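Visit to the Plillero tableware works, May

Our group of home-goods shop owners spent most of a day at the Plillero works outside Okport. The company makes ceramic plates and bowls, plus a line of printed table coverings under the Pakell name. I stock the plates already and wanted to see where they come from before placing the fall order.

The bus dropped us at the side gate at nine. Parking is tight, so anyone driving should use the lot behind the bakery and walk back. We signed in, were given paper overshoes and a visitor badge, and waited in a hallway with a coffee machine that took coins only. There were 24 of us, split into two groups. Mine went with Heriberto Rengifo, who runs the finishing department and has been there long enough to remember when the glaze was still mixed in the yard shed.

We started in the clay room. It is cool and smells like a basement. The clay arrives in blocks wrapped in plastic and goes through a mixer that takes the air out. The plates are pressed over plaster molds, trimmed at the rim with a wet sponge, and put on racks to dry. A plate needs a full night on the rack before it can be handled, longer in damp weather. Trimmings go back in the mixer.

The kiln hall is next door and much warmer. Two kilns were running and the third was open for cleaning. Each load holds 700 pieces if they are all the small dinner size, fewer if there are serving dishes in the mix. The first firing leaves the plates chalky and off-white. I was allowed to hold one, and it weighed less than I expected. Rengifo tapped one with a knuckle to show us the sound - a cracked plate gives a dull click, and a good one rings. By the time he had done it with four or five plates most of us could pick out the bad ones.

Decorating took up the longest part of the tour. Center patterns go on as transfers, which come in sheets and are soaked in a tray of water until they slide. The woman at the nearest bench smoothed each one down with a rubber tool, working from the middle outward. Rims are painted by hand on a turning wheel. I asked how many plates she could finish in an hour and she said 45 on a good day, but that she would not want to be held to it. After that the plates are glazed and fired again.

From there we went through to finishing, where I spent longer than I was supposed to. Blue is the color they sell the most of, and I have had the same experience in my shop. The plate I liked best had a pale turquoise ground and a darker rim. 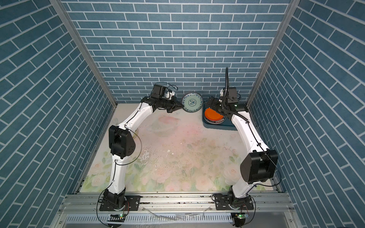 Turquoise plate with blue floral medallion and dark blue rim, held on edge over a rose-print tabletop.

Customers always ask me whether that sort of pattern will wear off. Rengifo said the glaze goes over the transfer and that the trouble is usually at the edge, where plates knock together in the sink. He recommends a sheet of paper between plates if they are going to be stacked for months. I have started doing this in the stockroom.

Lunch was in the canteen: soup, bread, and a rice dish, all served on seconds. You could spot the faults if you looked. My bowl had a pinhole in the glaze near the foot and the one across from me leaned a little. It was good soup.

The afternoon was shorter. We saw the printing room for the table coverings, where the rolls are stored on end and cut to length. The rose prints are an old design and still the steadiest seller, mostly to older customers and to cafes. The newer stripes have not done as well. Packing is by hand, in boxes with cardboard dividers supplied by a firm called Liew. They drop a packed box from waist height as a test, and we watched one. Nothing broke.

The factory shop is by the front gate and closes at 3, which our group only found out on the way there. We had ten minutes. Seconds are on the low shelves at the back and are sold singly. Full-price sets are near the door. I bought two serving dishes and a rose-print table covering, and ordered two boxes of the small dinner plates for delivery.

Practical notes for anyone going: wear flat shoes, bring coins for the coffee, and take a layer off before the kiln hall. Photos are fine everywhere except the glaze store. Groups need to book by phone through the front office, and it helps to say in advance if someone in the party can't manage stairs, as the decorating benches are on the upper floor and the freight elevator has to be unlocked.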